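Candidate forum (local elections)

A candidate forum is a public meeting where people running for the same office answer the same questions in front of voters. It's a cousin of the debate, and people mix the two up all the time (I did for years!). I've been keeping this wiki's elections pages for a good while now, and this is the one I get the most mail about, so I've tried to put in everything I know, mostly from the forums in Multberg and the smaller towns nearby.

Forum or debate?

In a debate the candidates talk to each other. They rebut, they interrupt, they ask each other things. In a forum they talk to the moderator and the audience, one after another, and that's mostly it. Nobody gets a rebuttal unless the rules hand one out. Some forums do allow a single "response card" per candidate, which you hold up when you want thirty extra seconds, and I have to say those are my favorite part of any evening. You can learn a lot about a person from when they play their card.

Newspapers will call either one a debate in the headline. Multberg's own election notices used both words for the same event one year, and a candidate prepared for the wrong kind. He did fine.

Format

The usual order where I live is opening statements, then moderator questions, then written questions from the audience, then closing statements. Speaking order is drawn from a bowl or an envelope before the start and then rotates, so that whoever went first on question one goes last on question two. With seven candidates for a town council that rotation gets confusing fast, and a good moderator keeps a grid on paper.

Answers run sixty or ninety seconds. I prefer ninety, even though it makes for a long night – sixty is enough to say you support better roads and not enough to say which road. Opening statements are normally two minutes, and everybody goes over.

Online and hybrid forums

Plenty of forums moved to video calls and some never moved back. A hybrid forum has the candidates in a hall and part of the audience watching from home, with questions sent in through a web form. The Trodow forum has been run this way for the last 5 election seasons, and it pulls in people who would never drive out on a cold night in October. The county seat race drew 867 viewers online, against a hall that seats far fewer than that.

The weak spot is sound. If the people at home can't hear the audience microphone, they hear long answers to questions they never got, and they leave.

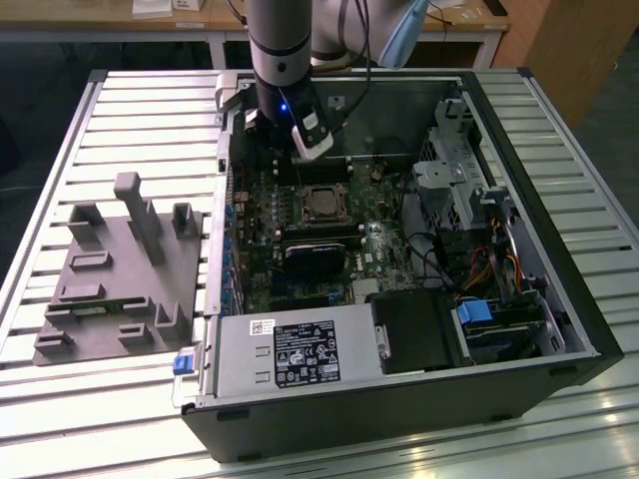 Shewit Wako wrote in to say that I'm being too kind to the hybrid format, and that the online questions in Trodow get screened much harder than the ones handed in on cards. A card goes up to the front with a bad pun on it and gets read out loud, she says, but a typed question on zoning sits in the queue until closing statements, and by then the people who live with the zoning have gone to bed.

I think she's right about the queue. I went back to my notes and the typed questions did come late, in one block, when the candidates were tired and giving shorter answers. I've asked the Trodow organizers if they would alternate, one card and one typed, and they were nice about it, so we'll see.

Who gets invited

Now for the touchy part. The simplest rule is that everyone on the ballot gets a chair, and for council and school board races that's nearly always what happens. For bigger races, hosts sometimes set a bar, such as a filing deadline, a number of signatures or a minimum level of campaign activity. In the Admasu ward race the host asked for a petition, and one independent turned up on the last afternoon with 557 names on hers, far more than she needed. She got her chair, and a pretty big hand from the room when she sat down in it.

Write-in candidates are the gray area. Some hosts let them give a statement from the floor, some put them on the stage, and some leave them out and hear about it for months. Whatever the rule is, it should be in writing before the invitations go out. I've seen it done the other way around and it was ugly.

Empty chairs

Front-runners skip forums. It's a fairly old habit and there's a fairly old answer to it, the empty chair with a name card in front. Some hosts think that's rude and just announce that the candidate declined. Others read out a written statement if one was sent. A few hosts cancel when only one person accepts, for fear of handing over a free campaign event, though I've been to one-person forums that were really useful, with more time for questions and everyone a bit more relaxed.

There's also the dispute over what counts as declining. A candidate with a schedule conflict will say they never agreed to come, the host will say they did, and the local paper will print "dropped out" or "withdrew" depending on who picked up the phone. My advice to hosts is to get a yes by email and keep it.
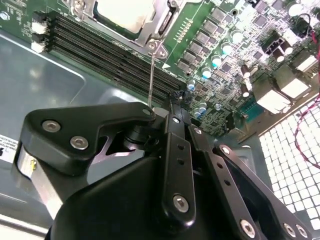 The same goes for the date itself. Multberg once had two groups announce forums for the same evening, both starting at 7, and the candidates had to pick. They split down the middle, three at one and three at the other, and the voters who wanted to compare all six were out of luck until someone posted both recordings.

The moderator

The moderator should come from outside the district if at all possible. Radio people are good at it, and so are retired teachers (they're not afraid to cut anybody off). The Nernix forum brings in a moderator from the next county over every time, and pays for gas and dinner. She reads each question twice and never comments on an answer, not even with her eyebrows, and I wish more of them would try that.

Timekeeping is a separate job. Colored cards work better than a buzzer – green, yellow, red – and the timekeeper should sit where all the candidates can see the cards without turning their heads.

Recordings

Most forums are now posted online within a day or two. Please check that the full version is up before you link to it on this wiki, as campaigns like to post their own cuts. I still need recordings for the older Nernix forums, and the Admasu one has no sound for the opening statements, so if you have a copy that does, leave a note on the talk page.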